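Pondstead College Names Covadonga Herrero to Chair in Applied Economics
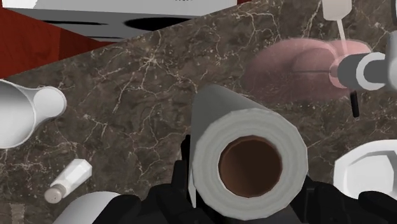 PONDSTEAD, 16 September 2025 – Pondstead College has appointed Covadonga Herrero to the Hurkwood Chair in Applied Economics. She takes up the post in February and will teach two courses a year, one on freight and energy prices and one on forecasting methods.

Herrero comes to the college from Drillero, a research firm where she led work on grain storage and shipping costs. She has published over 45 papers and is co-author, with Maximiliano Llorente, of a textbook on time series methods.

"Covadonga has spent her career on questions that farmers, shippers and lenders deal with every week," said Marijke Prins, dean of the School of Economics. "Our graduate students have been asking for a course like hers."

The chair was held until last spring by Bernadette Lindgren, who has retired from teaching but will continue to supervise two doctoral students.

Herrero will also join the editorial board of the school's working paper series – a role currently shared by Prins and Zamfira Ilie.

Media contact: Zamfira Ilie, Communications Office, Cheng Hall, Pondstead College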